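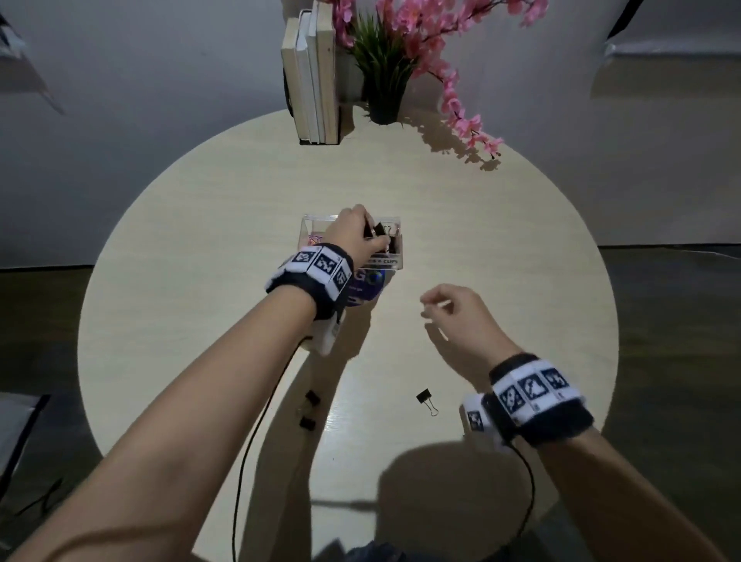 The Nukton wrist kit costs $559 and promises that you can teach a robot arm a chore by doing the chore yourself. I've heard that one before. Two padded bands, one per wrist, plus software that follows the printed tags and turns your motions into a demo file. 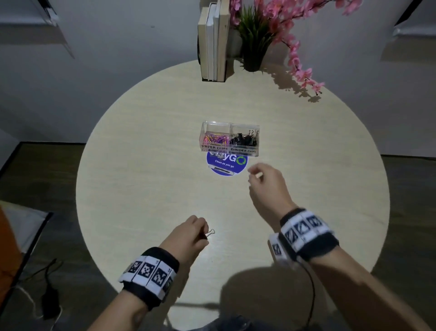 Sorting small parts is where I expected it to fall down. Hellitz, who sell the arm we use, suggest 400 demos per task, and I gave it office clips. Pinching one binder clip by its wire handles is easy for me, but the bands sit at the wrist and the pinch happens at the fingertips. The tags can't tell the software much about that. The cables also get old fast.

Floarea Tudose ran the same test and liked it more than I did. She says wrist paths came out smooth — fine, but our arm still dropped clips. 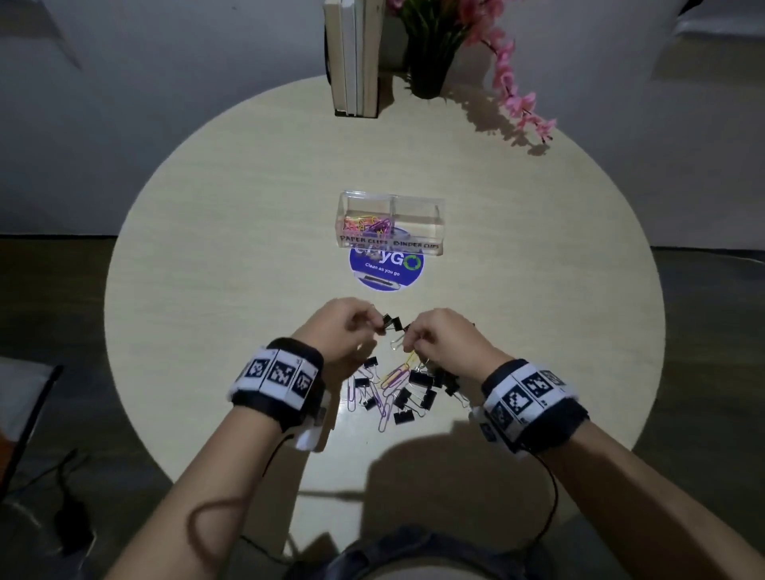
Both hands at work over the mixed pile, paper clips already in the left compartment.

Cheaper than the $2498 remote-control rig, sure. I'd wait for a version that tracks fingers.

Roxana Iordache, 10 Nov 2019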